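Why is a shadow sometimes soft?
Pages for curious children, Wivcombe
Written by Kauko Heiskanen

Do you have a lamp at home, and a table? Then you have almost everything you need for reading this page. A sheet of white paper is also good to have, if your table is brown or has a pattern on it.

What is a shadow?

Light travels in straight lines. It cannot go around a corner by itself, and it cannot go through your hand. When you hold your hand between the lamp and the table, your hand stops a part of the light. The place on the table that gets less light looks darker. We call this darker place a shadow.

A shadow has no weight and no thickness. You cannot pick it up or wipe it away with a cloth. When you take your hand away, it is gone at once.

Sharp shadows and soft shadows

Danang Sembiring, who is eight, wrote to me with a very good question. He asked why his shadow in the school yard has a clear edge, but the shadow of his hand on the kitchen table looks like somebody has rubbed it with a finger.

The answer is in the size of the light. I do not mean how strong it is, I mean how big it looks from the place where the shadow falls. A small torch is a small light. A window is a big light. The sun is of course enormous, but it is so far away that in our sky it looks small, so it makes quite sharp shadows.

Now think of a big window. Light comes from the left side of it, from the right side and from all the places between. Your hand can stop the light from the left side while the light from the right side still arrives. So at the edge of the shadow there is a place which gets a part of the light, but not all of it. It is neither dark nor bright. This half-dark edge has a difficult name, penumbra, and the fully dark middle is called the umbra. You do not need to remember the names today.

The distance is important too. Put your hand flat on the table and lift it slowly. Near the table, the edge of the shadow is clear. When your hand goes higher, the edge becomes softer and softer. With a big window the shadow can become so weak that you must search for it.

Long and short

Shadows also change their length. I am 163 centimetres tall. One morning in January I stood in the yard and asked my neighbour to measure my shadow, and it was 246 centimetres. The lower the light is, the longer the shadow becomes. You can try this with a spoon and a torch - first hold the torch high above the spoon, then low at the side.

Why a white table is good for shadows

A white table sends back a lot of the light that falls on it, so even a weak shadow can be seen. It also helps if the table is matt, which means not shiny. On a shiny table you see reflections, and they mix with the shadows and make it hard to say which is which.

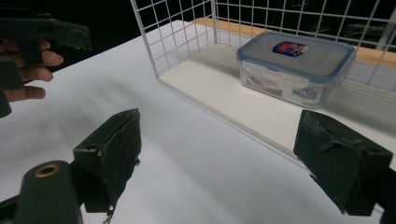
Page last changed: January

On a smooth white table like this one, the shadows are grey and soft. Look for the broad one that lies diagonally across the table, and then for the lighter patch nearer the middle. The table is white in both places, but your eyes get less light from one than from the other.

Try it yourself

Take a sheet of white paper, a pencil and two torches. Ask an adult to make the room a little dark.

Switch on one torch and stand the pencil upright on the paper. Count the shadows. Now switch on the second torch, from another side, and count again. Each torch makes its own shadow, and each shadow gets some light from the other torch, so both are paler than before. Where the two shadows cross, it is darkest.

Then put a piece of thin baking paper in front of one torch, a small distance away from it. What happens to the edge of that shadow?

Please do not look straight into the torch, and never into the sun.

You can draw your shadows and leave the drawing at the desk in Wivcombe. Write your first name on the back, and which lamp you have used.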